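Section 7 - Setting up your mixed bin

If you've come through from Section 6 you'll already have your shelves labelled and your small drawers filled, and you'll have a pile left over that doesn't belong in any of them. Everybody does! That pile goes in the mixed bin, and I've changed my mind about how to set one up since the last version of this guide, so please have a read even if you've done it before.

What you'll need
One open bin with tall, flat walls and no lid
A damp cloth and a dry one
Masking tape and a marker
A notebook (mine's an old exercise book from Arnurlow, any sort will do)

Choosing the bin
I like a plain grey one. Bright bins look cheerful in the shop, but small things in strong colours disappear against them, and you end up tipping the whole lot out to find one item. Straight walls are better than curvy ones too. Things slide down a curved wall and pile up in the middle, and then the corners are wasted.

1. Wipe the bin out, corners included, and dry it properly. Grit collects where the walls meet the floor, so run a fingertip along there afterwards.

2. Put it where it's going to live before you put anything in. I used to fill mine on the bench and then carry it across the room, and everything I'd laid out so nicely ended up at one end.

3. Run a strip of masking tape along the outside of one long wall and write the date of the last clear-out on it. Mine says 13 February 2022 at the moment, which tells you how good I am at following my own guide.

4. Start with the biggest item and lay it flat, a little way in from the wall. You want to be able to get your fingers down either side of it.

5. Add the rest one at a time, with a gap between each. If two things are touching, that's fine. If one is sitting on top of the other, you've got too much in there.

Note: Somtochukwu Ogundipe wrote to ask whether dividers would help. I did try them for most of January and took them out again. They're lovely for things that are all the same size, but a mixed bin is mixed, and there was always something that wouldn't fit any of the slots.

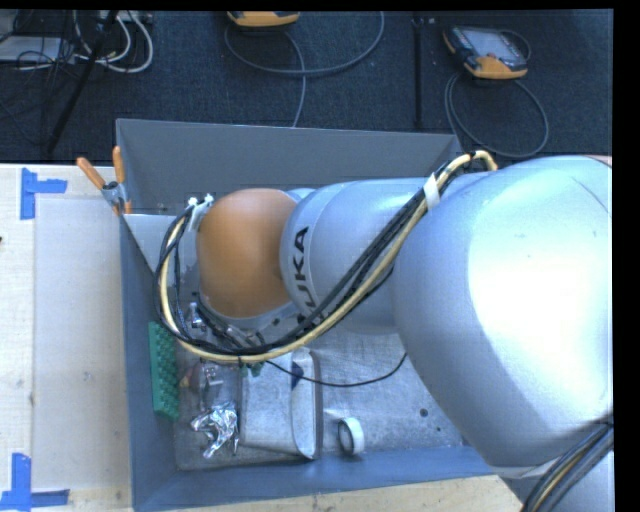

Keep the load small, whatever the size of your bin. It's very tempting to think that tall walls mean you can fill it up, and I've done that more times than I'd like to admit (the record was the Fonseca shed clear-out, when I couldn't lift the thing). The walls are there to stop items going over the side when you're rummaging. One layer on the floor is plenty.

6. Weigh anything that feels heavy. My own limit is 500 grams for a single item, and anything over that goes on the bottom shelf. Rui Marinho pushed it to 615 with a brass hinge and says he's had no trouble, so use your judgement.

7. Write each item in the notebook as it goes in. A word or two will do - "hinge", "blue cap", "unknown". Leave a bit of room beside the unknowns so other people can have a guess.

Caution: No blades, no glass and nothing that leaks. You'll be reaching in without looking some days, and so will whoever shares the space with you. Sharp things go in the tin from Section 4.

Caution: Don't stack a second bin on top, even for an afternoon. The one underneath gets forgotten.

Clearing it out
Once a month is ideal. Take everything out, one item at a time, and tick it off in the notebook. Anything that's been in for two clear-outs without being wanted goes to Analyn Padilla's swap table or in the rubbish. If you can't decide, give it one more month, and put a cross beside it so you remember you've already been soft on it once.

Labels for the outside of the bin are in Section 8, along with the sizes that fit the Dilesetti shelves.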